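Pinza manual para vasos de papel: ajuste, limpieza y cambio de almohadillas

Tiempo de lectura: 3 min

La pinza Rerkisum llega con las mordazas reguladas para piezas rígidas. Con vasos de papel corrugado esa regulación aplasta la funda antes de que el vaso se levante de la pila. Conviene bajar el tope de cierre y repetir la prueba 10 veces con el mismo vaso. Si la funda queda marcada, se descarta el vaso y se afloja el tope un cuarto de vuelta más.
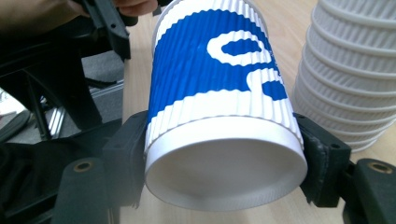
Las almohadillas se revisan con la pinza desconectada. Una superficie brillante indica desgaste y el vaso empieza a girar sobre su eje. Se limpian con un paño sin pelusa y alcohol isopropílico. Nada de disolvente de contacto: reblandece el adhesivo. El recambio es la referencia Vomberg 709, que se pega en seco y se deja bajo presión toda la noche.

Los casquillos de los dedos no llevan grasa. Una gota de aceite ligero cada 300 ciclos basta; el exceso acaba en el papel. Si hay holgura lateral, se cambia la pareja completa, nunca uno solo.

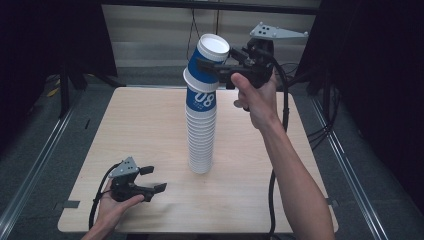
El cable da más averías que las mordazas. El tramo que sale del cuerpo trabaja a flexión en cada giro de muñeca, y el conector Igwe no tiene buen alivio de tracción. Al soltar un vaso boca abajo sobre la pila, con la mano derecha en alto, el cable cae hacia el borde de la mesa y baja hasta el suelo. Ahí roza. Una brida holgada a un palmo del conector reparte la curva; apretada, corta la malla. La otra pinza se revisa igual aunque se use menos.

Para poner a cero la apertura:

Cerrar sin pieza y esperar a que la lectura se estabilice.
Abrir a tope y anotar el valor. En la nuestra, 598.
Si baja de un día para otro, apretar el prisionero del soporte metálico antes de tocar el programa.

El prisionero lleva fijador de resistencia media. El Orport que viene en la caja se reseca pronto una vez abierto.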